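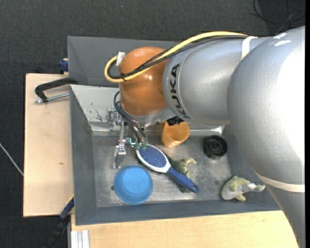

Gray metal bin with a few household things and toys in it.

Metal bins or plastic totes for an unheated garage?

Posted 19/03/2024 in Home Storage & Organizing
Asked by raltholm_split_level

We have a 900 square foot house with no basement and a one-car garage that no longer has a car in it. Everything that doesn't have a spot indoors goes out there: off-season kitchen stuff, toys the kids are between ages for, extension cords, light bulbs, picture frames, the waffle iron. At the moment it's in cardboard boxes from when we moved to Raltholm, and the bottom ones have gone soft. Two of them fell apart when I picked them up last weekend.

I want to replace all the cardboard at once and I can't decide between open metal bins and plastic totes with lids.

For metal: a school supply warehouse near us is closing and selling used steel bins cheap. They look close to indestructible, and you can see what's inside without opening anything. Against: they're heavy, they have no lids, and I worry about rust. The slab sweats in spring. By the end of March there's usually a damp patch along the back wall.

For plastic: lids, lighter, they stack. But the ones my parents had went brittle after some winters and the corners snapped off, and I hate having to unstack four of them to get to the one I want.

I have one wall free, 68 inches between the door frame and the water heater closet. Ceiling is normal height. I'd like to put up shelving there and not stack on the floor. I was looking at the Enex shelves, the boltless kind, which are listed at 300 pounds per shelf. Would that be enough for metal bins?

Also, how do you sort this kind of stuff? My problem is that a lot of it doesn't belong to a category. I end up with one box of tools, one box of Christmas, and five boxes of "other."

5 people found this useful

tall_shelf_short_ladder

I've done both, and I'd go with a mix.

Start with the shelving, since it decides everything else. Get your bottom shelf at least six inches off the floor. If the slab sweats, it doesn't matter what the container is made of when it's sitting in the wet. I had the cheap gray plastic kind on the floor for years and the plastic was fine, but there was mildew on everything inside because I'd packed it on a humid day and snapped the lid on. A lid keeps damp out and it also keeps damp in. Pack on a dry day. If you have to pack on a wet one, leave the lid off overnight indoors first.

On weight, check whether the 300 pounds is for a load spread evenly. It nearly always is. Steel bins put their weight on the edges of their base, and if the shelf deck is thin particle board it will sag between the rails over time even when you're well under the number. I cut plywood to lay over mine. I don't know the Enex ones, so look at what the deck is made of before you buy. Wire decks are better in a damp garage anyway. Air gets under things. And fasten the unit to the studs. Yours will be next to a doorway that kids walk through.

Measure the bins before you buy the shelves. 68 inches sounds like a lot until you find out that the unit comes in 48 or 72. With a 48 you have a gap at one end that is good for brooms, a folding ladder, that kind of thing. Don't try to squeeze something in that touches the water heater closet, you'll want the door to open all the way when somebody has to service it.

What I put in open metal bins:
Things I take out more than once a month. Extension cords, work gloves, garden hand tools, balls and outdoor toys, the jumper cables.

What I put in lidded totes:
Anything with fabric, paper or stuffing in it. Anything that plugs in. Kitchen things you don't want to wash before using. The waffle iron goes in here.

What I would not put in the garage at all:
Photos, candles, batteries, anything with glue in the binding. Also paint, if you get hard freezes. Latex paint that has frozen and thawed a few times is lumpy and you may as well throw it out.

About rust. Used steel bins are usually painted or galvanized. Painted ones rust where they're scratched, which on a used bin is mostly the bottom corners and the rim. Wire brush the spots, wipe down, one coat of rust primer and one coat of whatever spray paint you have. It took me an afternoon to do mine and that was years ago. Galvanized ones I'd leave alone. Either way put a piece of rubber shelf liner in the bottom so small things don't slide around and scrape.

Sorting the "other" boxes: stop trying to find the category and sort by who goes looking for it and when. I have a bin that's just "power went out" with flashlights, a hand can opener and a deck of cards. None of those belong together on paper. Another one is "company is coming." The toys I'd do by age and not by type, so when the younger one gets there you bring in one box and you're done.

Whatever is left after that goes in one bin. Only one. When it fills up you go through it.

Marked as most helpful by raltholm_split_level

jmk_garage

plastic. metal is too heavy once its full and you will drop one on your foot. I got the Plaston totes, no complaints so far. get clear ones so you can see in

quietporch

I agree with most of the first answer but I'd push back a little on open bins in a garage. Ours get dusty fast, and we had mice one winter. They went straight into the open bins and left the lidded ones alone. If you have ever seen droppings out there, I would keep the open ones for hard things that can be rinsed off in the yard, and nothing that goes in a child's mouth.

You can get around the lid problem. We cut lids for ours out of leftover hardboard, just a rectangle slightly bigger than the rim with a strip glued underneath so it doesn't slide off. They aren't tight but they keep the dust out, and you can write on them in chalk if you paint them first.

The brittle plastic your parents had was probably from sun as much as cold. Ours by the window cracked and the same ones on the inside wall are still fine. If your free wall doesn't get direct light I wouldn't worry about it. Do avoid picking up a full tote by the lip of the lid when it's below freezing.

For labels, use a strip of masking tape and a fat marker, on the short side that faces out. I bought the nice Prosser label holders with the adhesive back and they fell off the first cold week. The tape is still on. Write what's in it and leave off the date, you won't read the date.

One more thing on weight: load one bin the way you really would and try to lift it to shoulder height before you buy the rest. I can't lift a full one of ours above the middle shelf. So the metal is all on the two lowest shelves, and the totes with the light stuff go on top.

raltholm_split_level

Thanks, all. I went back with a tape measure and the bins are deeper than the shelves I was looking at, so they would stick out into the walkway. Going to look for a deeper unit with wire decks in the 48 width and keep the gap for the ladder. I'm taking a few of the metal bins for cords and yard toys and buying totes for the rest. No mice that I know of, but I'll check behind the closet before I put anything back.

Does anybody know if the rust primer has to cure before the bins can go on the shelf, or is dry to the touch good enough?

tall_shelf_short_ladder

Go by the can. I gave mine a couple of days in the carport and set them on scrap wood so the bottoms didn't stick.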